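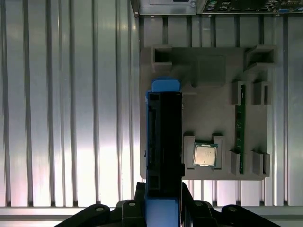 Oficina Nava – Automação em casa, apostila 3
Publicado em agosto | por Equipe Nava
Imprimir | Enviar por e-mail
3 comentários | 2 compartilhamentos

Garra, gabarito e peças de computador

Notas da aula, passadas a limpo às pressas. Quem faltou: ler antes a parte de cinemática da apostila anterior, senão o item de aproximação não faz sentido.

Objetivo do bloco: pegar uma peça no gabarito, levar até a posição de montagem, devolver. Só isso. Ninguém encaixa memória em placa-mãe ainda.

1. Gabarito

Placa cinza, com suportes em relevo. Cada peça tem lugar: processador no rebaixo entre os dois postes, pente de memória em pé nos clipes. A gaveta de disco (preta, pontas azuis) é a peça mais fácil para começar, alta e estreita, dá bastante lugar para os dedos.

Folga: a primeira versão saiu justa demais, o pente entrava e não saía. Lixar os clipes por dentro ou reimprimir com mais folga. Preferimos reimprimir – lixa deixa pó no contato.

Fixar o gabarito na bancada ANTES de ensinar qualquer ponto. Se mexer na placa, todos os pontos vão pro lixo. Marcar os cantos com fita.

2. Dedos

Abertura máxima da nossa garra: 80 mm. Força em 70% para a gaveta, bem menos para o processador. Começar baixo e subir aos poucos até a peça parar de escorregar.

Pegar a gaveta pelo bloco azul de baixo, almofada dos dois lados. Pelo corpo preto não: é vazado no meio e flexiona. Conferir se os dois dedos encostam juntos. Se um chega antes, empurra a peça e ela sobe torta.

Parafusos dos dedos: reapertar no começo de cada sessão. Soltam com a vibração, já perdemos uma tarde inteira por causa disso.

3. Câmera de punho

Vê bem o que está à frente dos dedos, mas a peça na garra tapa parte do gabarito. Então: tirar a imagem de referência com a garra vazia, depois pegar. Quem usa o script da Zostell precisa trocar o parâmetro de exposição na mão, o padrão é claro demais.

Cuidado com fundo metálico ondulado. As nervuras brilham e o detector de bordas acha linha vertical em todo lugar. Soluções: luz difusa, ou recortar a região de interesse só no gabarito (mais simples, façam esse).

4. Sequência

– ponto de espera, acima de tudo
– aproximação, velocidade baixa
– fechar, esperar a leitura de força estabilizar
– subir na vertical, sem girar o punho
– só depois deslocar de lado

Erro clássico: girar o punho ainda perto da placa. A gaveta é comprida e bate nos clipes.

A parada de emergência fica com a segunda pessoa da dupla, na mão, não em cima da mesa.

5. Eletrostática

Pulseira para quem mexe no processador e na memória. As peças do kit Kasedby são sucata, mas a gente treina como se nao fossem. Pegar o pente pelas bordas, nunca pelo contato dourado.

Para a próxima

Trazer o programa da gaveta rodando 3 ciclos seguidos sem intervenção. Anotar força, velocidade e altura de aproximação numa tabela, a folha modelo está na pasta Prostton. Duplas que terminarem antes podem começar a memoria, com força mínima.

Falta decidir se usamos ventosa no processador. Fica para a apostila seguinte.

Imprimir | Enviar por e-mail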